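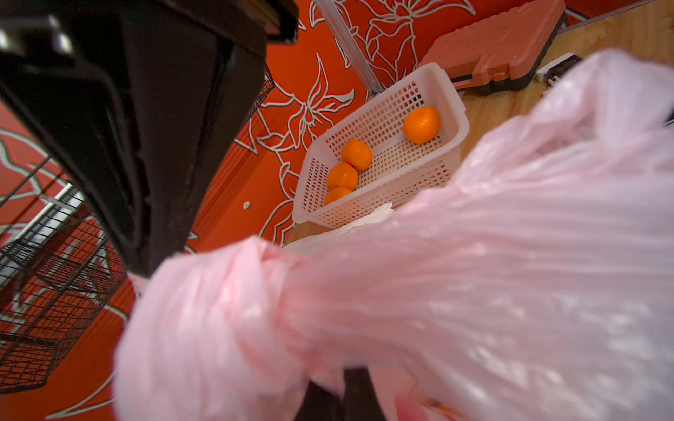
L. Dijkstra

10/6/23
Fruit store, bench notes

Back on the pink bags. Handach claim the thin ones keep small citrus "fresher for longer", and I've yet to see what they're comparing with. Longer than what? A bowl? A drawer? Their leaflet doesn't say, and I've read it twice now.

Small oranges in the white basket again, the one with the square holes. I still prefer it. Air gets in at the bottom as well as the sides, and you can spot a bad one without tipping the lot out. The bag gets gathered and twisted at the neck, and then you're looking at fruit through creases. Pale pink makes everything look riper than it is, which I suspect is half the reason shops like it.

Start weight for batch 4 was 816 g on the Indero scale. I don't wholly trust that scale. In May it gave me 1369 and then 1848 for the same full crate, and the only thing I'd done in between was move it off the wobbly end of the bench. Will weigh again on the old one before writing anything in the main book.

Bidden's method sheet says to close the bag "firmly". Means nothing. One person's firmly is a knot and another's is half a turn. Until we agree on that I wouldn't put bag and basket results side by side, whatever the chart on the door says.

To do: check under the stalk ends for soft spots. Find the lid for the second basket. Ask Handach for their actual figures, not the leaflet.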